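Small Bathroom Gallery: The White Vanity

Welcome to the gallery of our small bathroom project. For many months I collected notes about this room, and now I put them together on one page. The bathroom is not big, and for this reason every piece in it had to be chosen with patience. The most important piece is the white vanity, so the gallery is mostly about it and about how we keep it clean.

The room belongs to an apartment on the upper floor of the Edberg building. When we started, there was only an old sink on the wall and a mirror with a broken corner. We changed both. The work took 7 weeks, which was longer than we planned, but we are satisfied with the result.

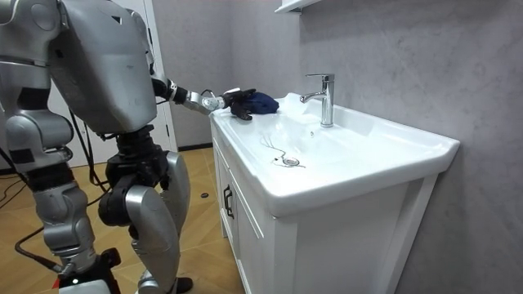
Text: the Delia Home Pages editor
Published 14 June 2020

The white basin and the faucet, with the dark blue cloth at the back rim. The back rim is the place which needs wiping most often, especially near the faucet. In our city the water is hard, and the drops leave gray marks if they stay overnight.

About the cloth

We keep one cloth only for the sink and another one for the mirror. For the sink I prefer a dark color, for a simple reason: it does not show the stains of toothpaste and soap. I bought a pack of them in the Garrido store, and I wash them together with the towels. Please do not use fabric softener, it makes the cloth slide over the water and not take it.

How we clean the basin

First I take away the cups and the soap dish. Then I wipe the back rim from one side to the other, and I go slowly behind the faucet, where the dirt likes to hide. After this comes the inside of the basin, with a little dish soap and warm water. The front edge is the last. For hard marks I mix 100 ml of white vinegar with 200 ml of water, leave it for a few minutes and rinse well. If your basin is made of stone, do not use vinegar, because it can damage the surface.

About the vanity

We looked at many models before we decided. Some were beautiful but too deep, and the door could not open fully. The one from Ultevov was the right size, and white goes well with the light in this room. The full bathroom, with the plumber and the new floor, cost us roughly 2,465 dollars. The floor was the most expensive part, and I would still choose the same one.

What is next

The shelf above the toilet is not finished. I painted it two times and the color is still too yellow near the wall. I also want to change the towel hooks, which are too close to each other, so the towels dry badly. When the shelf is ready I will add it to this page.

If you have a question about the sizes or the cleaning, please write to us through the contact form. I try to answer every message, but in June it can take several days.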